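Learning by the Fingertip
At the Lornano Institute, an undergraduate course asks students to teach a pair of hands the chores most people do without thinking

The course meets in a former drafting studio on the second floor of the engineering building, and by the middle of May its door is seldom locked. Students sign up for bench time in two-hour blocks. The late blocks, which run until 11 p.m., are the first to fill.

Manipulation Studio was added to the catalog at the Lornano Institute as an elective for juniors and seniors. It now draws applicants from mechanical engineering, computer science and, in growing numbers, from the textile design program. Enrollment is limited by the equipment. The department owns 2 bimanual stations, and each must serve several teams in the course of a week.

The assignment has changed little over the years. Each team chooses one household task, writes a plain description of what counts as finished, and spends the term bringing a two-handed robot to the point where it can perform that task in front of visitors. Past teams have sorted cutlery, closed zippered bags and turned pillowcases right side out. The description of the finished task is graded first, and instructors return it often. A towel that is "folded neatly" will not pass review. A towel whose corners meet within the width of a thumb will.

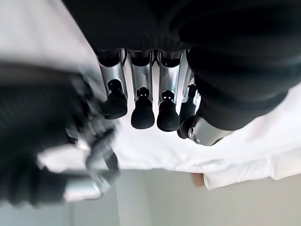 Cloth has become the most popular subject, and also the one with the lowest marks at midterm. Fabric does not hold its shape between one attempt and the next, and a program that succeeds with a stiff new sheet may fail with the same sheet after it has been laundered. Teams working with white material on a white surface face a further difficulty, as an edge or a shallow crease can be hard for a camera to separate from what lies beside it. Much of the term's work therefore concerns the hands themselves. Metal fingers that end in rounded rubber tips, with a thumb that can be brought in close beside them, offer several ways to take hold of a hem, and students are expected to compare them in writing before settling on one.

The teams collect their own demonstrations, guiding the arms by hand or through a pair of control gloves. The course requires 128 usable demonstrations before a team may begin training. Students have been known to object to the figure, and the faculty have declined to lower it. Reviewing the recordings is considered part of the work, and teams must give a written reason for every one they discard.

The software is a teaching package called Rulteo, maintained by the department and rewritten in part each summer by returning students. Its documentation is uneven. A section on wrist calibration runs to many pages, while the section on gripping force consists of a short table and a warning. Correcting the manual earns course credit, and several of its clearest chapters began as complaints.

The term closes with the Bevum, a public trial held on a Sunday in the atrium. Each team is given three attempts with an object it has not handled before, drawn from a covered bin. Roughly 200 people attended the most recent trial, many of them families with younger children, who were permitted to choose from the bin. The winning team, Fiadzo, entered a napkin-folding routine and received 81 points, the highest score yet recorded for a cloth task. Its second attempt ended with the napkin on the floor.

Graduates of the course have gone on to work in packaging, hospital supply and garment manufacturing. The department also hears from those who have left engineering altogether, and it invites them back as judges, on the view that a person who folds laundry every week is qualified to say whether it has been folded.

Applications for the fall term are open to students who have completed the introductory sequence in programming or an equivalent course in design. No previous experience with robots is required. Applicants are asked to submit one page describing, step by step, how they make a bed.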